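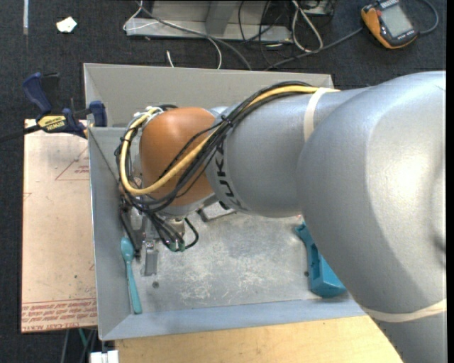 I am responsible for a bin-picking station at Zendholm, and I would appreciate guidance on a recurring fault. The arm stops in the middle of a pick with a gripper communication error, and the program must be restarted by hand. The error occurs only when the arm reaches low into the metal bin. The cables to the end effector are routed on the outside of the arm: a thick yellow one loops around the side of the orange joint housing, and a bundle of black ones is fastened near it with a cable tie. In our last test of 1000 picks, the fault occurred 13 times. The gripper has been replaced once, in August, without any change. Is the wiring the likely cause, and may we continue to operate the station until this is settled?
Nazanin Pakzad
Posted 1/19/19

Ruddock
It is probably the software. We had a similar message and an update cleared it. Please check your version.

Hajnalka Hajdu
A fault that appears only in one part of the workspace should first be treated as a wiring fault. Software remains possible, but I would not begin there.

With the power off and locked out, release the cable tie and inspect the black bundle along its full length, in particular where the strands spread out over the joint. Look for flattened spots and for cuts in the outer jacket. Then examine the small connectors at the gripper. A connector that carries the weight of its own cable will loosen over time.

If nothing is visible, fasten a meter to each conductor in turn and have a colleague flex the cable gently by hand. The arm must remain locked out during this test. At Brinesham we found a broken conductor in this manner after 7 visits by the supplier, and the jacket showed no damage at all.

As to your second point, I advise against continued operation. A gripper that loses communication may release a part or hold it when it should not, and any person clearing the bin is exposed to that risk. Please also confirm that the emergency stop circuit does not share the damaged route, if one is found.

Nazanin Pakzad
Thank you. The station has been taken out of service and the inspection is set for Monday. I will report the findings on this page.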